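Print this chapter | E-mail this chapter
Home > Contents > Part Two: Planning and Purchase > Chapter 6

Chapter 6
What the Quote Leaves Out

Most readers of this book will at some point be handed a glossy folder and asked whether their organization should buy a manipulator arm. The folder will contain a price. The price will be wrong, usually by omission, and the person who hands it over will have been told that the equipment pays for itself. Equipment does not pay for anything. Somebody's labour budget or somebody's capital budget pays for it, and the purpose of this chapter is to work out which one before the purchase order is signed.

Consider the Bultari kitchen, a catering operation turning out 553 meals on a full day. In November the manager, Murray Doolan, received a proposal from Pallovex for a single arm to clear, sort and stack dishware at the return counter. The proposal described the work as "simple pick and place." It was costed on one line for the arm, one for the gripper and one for installation, and it projected that the machine would handle 200 bowls an hour.

Doolan asked three things that were not in the proposal. Which bowls? Stacked how high? And who picks up the one that slides off? The answers took the supplier five weeks. The hourly figure had been obtained with one model of bowl, set upright on a bare steel surface at a fixed spacing. Bultari owned four models and its staff put them down wherever there was room. Once the trial was rerun with Bultari's own dishware, the rate dropped to 128 an hour, and that count left out the minutes an attendant spent straightening things up.

None of this was dishonest, exactly. A demonstration rate is a true number about a demonstration. The fault lies with the buyer who copies it into a spreadsheet under the heading "throughput" and then divides.

6.1 The four budgets

A purchase of this kind draws on at least four budgets, and a quote normally shows only the first.

The hardware budget covers the arm, the end effector, mounts, guarding and cabling. It is the easiest to compare between vendors and gets far more attention than it deserves.

The integration budget covers fitting the equipment to your building and your objects. At Bultari it came to almost 33 per cent of the hardware cost before anyone had touched a dish. Vendors will call this figure unusual. Ask to see a usual one.

The data and training budget is newer, and many finance departments have no code for it. Learned systems need examples of the task, commonly gathered by people working with hand-held grippers that record as they go. Someone must be paid to do the handling and someone must check the results. A supplier may offer to include this work. Find out whether it will be carried out with your items or with whatever happens to be in the supplier's cupboard, and who owns the recordings at the end of the contract.

The recovery budget covers the hours when the machine is stopped, misbehaving or being coaxed along. It is nearly always entered as zero. In a competing bid, Rinix did put a figure on it, which made Rinix look expensive beside Pallovex and probably cost it the job.

6.2 Looking at the task before pricing it

The Donnelly worksheet at the end of this chapter begins with a blank page. Before opening any catalogue, spend an hour watching the work and write down what the hands do. Handling crockery is a useful exercise for students, as it looks trivial and is full of small decisions: where to take hold of a rim, how to lift one bowl while leaving its neighbour, how far apart the fingers must open for a stack. Each of these decisions is a cost, and the proposal will have mentioned few of them.

Figures 6.1 and 6.2. White bowls handled with hand-held grippers at a kitchen table.
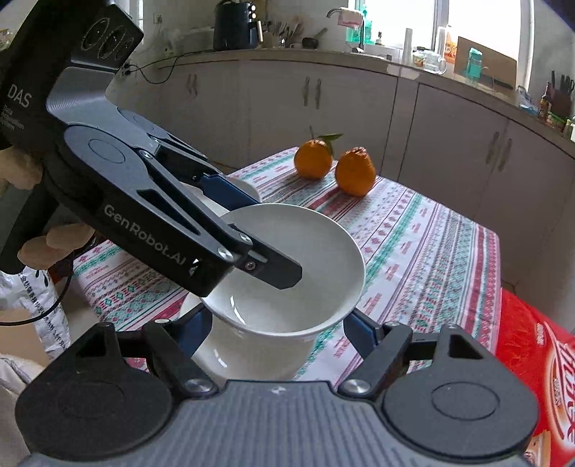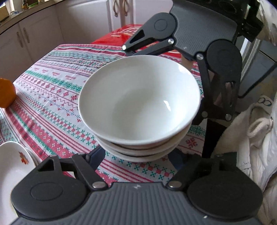 Should a buyer accept the vendor's payback period if the vendor is willing to put it in writing?

Only if the document also states the objects, the rate, the attendant's hours and what the vendor owes you when the period is missed. A payback period with no remedy attached is a sales estimate, and it should be left out of the capital request until you have recalculated it from a trial on your own dishware.

Print this chapter | E-mail this chapter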